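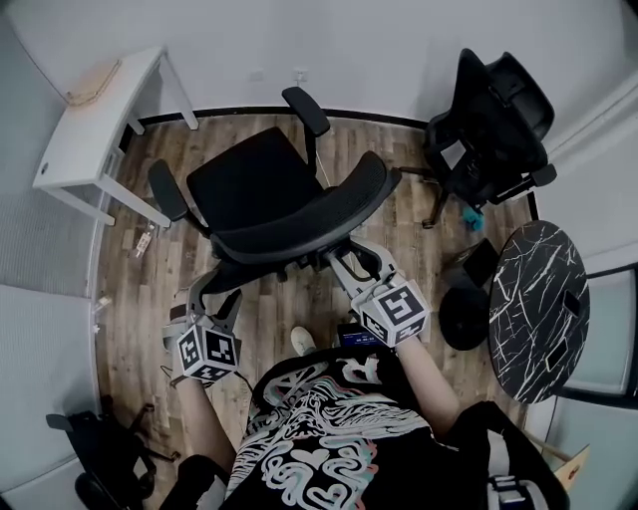

Opening slide: a chair held at the underside of the seat with a hand-held gripper.

Home Talks Kitchens Contact

Dried Beans in the Community Kitchen: Speaker Notes
Reading time: 3 min

Speaker: Valquíria Falcão, Ellport Community Kitchens
Session length: 22 minutes, followed by questions

Slide 2. Welcome

Good afternoon, and thank you for coming. I am speaking today on behalf of Ellport Community Kitchens, which serves a midday meal at three sites. My subject is the move from canned beans to dried beans, which we began in May at the Fandale site. I will cover soaking, cooking, storage and the menu.

(Pause while handouts go around. The handout has the soaking chart on one side and the bean and barley soup on the other.)

Slide 3. Why we changed

Our cooks asked for it. Canned beans were often too soft for salads, and the salt in the liquid made it hard to season a large pot evenly. Dried beans also take up less shelf space, and the Fandale pantry is small.

Slide 4. Sorting and soaking

Spread the beans on a tray and remove any stones or shriveled pieces. Rinse well. Cover with plenty of cold water, as the beans will swell, and leave them in the refrigerator for 12 hours. At Fandale the evening crew does this before closing and writes the start time on the lid.

Lentils and split peas do not need this step. New staff sometimes soak them anyway, and they fall apart in the pot.

Slide 5. Cooking

Drain, rinse and start again with fresh water. Bring the pot to a full boil. Red kidney beans must be boiled hard for at least ten minutes before the heat is lowered, and they should never be cooked from raw in a slow cooker. Please say this clearly to anyone you train - it is a safety matter.

After that, a gentle simmer is enough. Taste several beans from different parts of the pot. Old beans may stay firm however long they are cooked, so we date each sack when it arrives and use the oldest first.

We add salt partway through cooking. Tomatoes, vinegar and lemon juice go in only when the beans are tender.

Slide 6. Cooling and storage

Move cooked beans into shallow pans so that they cool quickly, then cover and refrigerate. For freezing, we pack them in flat bags with a little of the cooking liquid. Each bag is labeled with the type of bean and the date.

Slide 7. What we serve

The Fandale menu now has 7 bean dishes in rotation. The white bean soup and the black bean rice are requested most. The cold chickpea salad did less well at first - Olanrewaju Effiong, our head cook, replaced the raw onion with scallions and more parsley, and it has stayed on the menu.

The soup on your handout makes 40 servings. To make a smaller batch, cut every ingredient in equal measure, but check the pot more often.

Slide 8. Questions

(If asked about pressure cookers: we do not use them at present. Refer to the maker's directions.)

(If asked about visits: kitchens may arrange a morning at Fandale through the main office.)

Related talks
Seasoning Soup in Large Pots
Rice for a Crowd: Holding and Reheating
Reading Date Labels in the Pantry
Winter Vegetables on a Fixed Menu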